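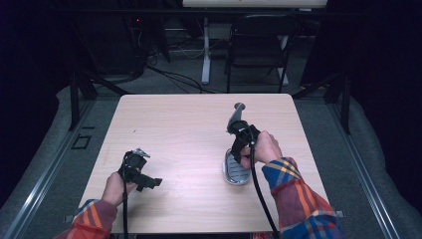 Soap Dish 1, Robots Still Warming Up

The home robot has been five years away for as long as most of us have owned a mop. Trotemex, which would like to sell you one, spent November finding out how far away it is from the bathroom sink, and the answer came back in soap dishes.

The company's chore trial logged 1,665 attempts at a list of small household jobs. The robot finished 1,000 of them without a person stepping in. Trotemex calls this "a strong foundation." Anyone who has lived with a teenager may recognize the success rate.

Before the machine gets a turn, people do the chore themselves with a black gripper in each hand, so that it has something to learn from. A job that takes bare fingers a second or two becomes a small negotiation. An oval dish with a ribbed inside and a raised rim gives a pair of narrow jaws very little to agree on, and standing one on its edge is the sort of thing you never knew you were good at.

"I have a degree in mechanical engineering and I was beaten by a soap dish before lunch," said Nattawut Khamphan, who leads the trial. "You pinch the rim too lightly and it slides. You pinch it too hard and it goes off across the table like a bar of soap."

Folding a washcloth went better than expected. Putting a lid on a jar went worse. Wiping a counter was marked as a success whenever the cloth touched most of the counter, a standard Khamphan admits his mother would not accept.

Shop-floor work is further along, though mostly where the shop floor has been arranged to suit the machine. Dititz, a packing firm that tested an earlier version, had it moving identical boxes from one shelf to another all afternoon. Then somebody changed box suppliers. "It was two days of very expensive staring," said Aurelia Sârbu, the firm's operations manager, who has kept the robot and also kept the staff.

Flora Crichton, who studies domestic labor and signed up for the trial as a demonstrator, thinks the schedule is optimistic. Bathrooms are small, she points out, and the objects in them are slippery by design. "They asked me what I'd want it to do first and I said the grout," she said. "They wrote it down and moved on quite fast."

Trotemex plans a second round with more dishes, wet ones included. No price has been set for the finished robot. Grout is not on the list.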